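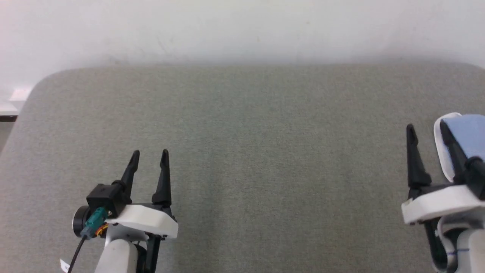 Home | Posts | Archive | Shop Notes | About | Contact

Went to the Landale open day, came home with a tote bag

I had told myself I wouldn't go to another one of these. Then Thitima Onsri forwarded me the invitation with the words "free lunch" underlined, and Landale is only a forty-minute drive, so in April I drove over and stood in line behind a family with a stroller.

For anyone who hasn't followed my grumbling over the years: I ran the packing floor at Sendley until I retired. I have sat through more automation pitches than I can remember. I bought two of the machines, and one of them is still under a tarp.

The Landale people do two-armed tabletop work. Sorting, folding, putting small things in small boxes. The pair I watched had white arms and black two-finger grippers, with a little camera on the side of the left one, and they worked over a gray table with a sort of felty surface. No cage, which surprised me. There was tape on the floor and a polite woman who asked you to stay behind it.

Pieter Mabaso gave the talk. He was good, I'll give him that, and he didn't use the word "revolution" until the fourth slide. The slide I copied down said the system had been trained on 2174 recorded runs of folding a dish towel. A man near me whistled. I kept thinking that's a lot of towels for something my granddaughter learned in an afternoon, badly, and then got better at without anybody writing it down.

Then the demo. The first towel went fine. It got folded in half, and in half again, and a corner was patted down in a way that made people go "aww." The second one the left gripper pinched two layers at once and the whole thing turned into a lump. It let go, tried again, got the same lump, and Ohemaa Nyarko stepped in and flattened it out by hand. She was quick about it and perfectly cheerful. She stepped in again on the fifth towel, and on the one after that.

I asked how many they could do in a shift with no one standing there. The answer was that the best unattended stretch so far was 219 towels. Fair enough, I thought, that's better than I'd have guessed from what I'd just seen. I asked if those were all the same towel. They were all the same towel. Same brand, same size, washed the same way, laid in the same spot by a person.

That last part is my whole problem. At Sendley the folding was never the slow job. The slow job was everything that came before it: the tangled cart, the torn hem, the hotel that sent us a bathrobe with somebody's car keys in the pocket. Nokuthula Ntuli could clear a cart like that while telling you about her sister's divorce. I asked Mr. Mabaso about tangled carts and he said it was "on the roadmap." I have driven on that road.

Price was not discussed, at least not with me. I was told a pilot would be "sized to the customer," and that Itley has one running now with a target of 1000 pieces a day. I asked whether they were hitting it and was handed a brochure.

I should be fair, so I'll say what I liked. They let it fail in front of us, which the Sydorenko crew never did in all the years they came calling; those people had a video for everything. The grippers were gentle, and one kid let it take a napkin out of his hand after the main show and laughed his head off. Ms. Nyarko also answered the dumb questions (mine included) like they weren't dumb. If she were the one selling it I'd worry more about my wallet.

Would I put one on a packing floor today? No. Would I go back next year and ask about the cart again? Probably, and I'll bring a cart.

Lunch was sandwiches. The egg salad was gone by 12:30, so get there early if they do it again.

Print this post | E-mail this post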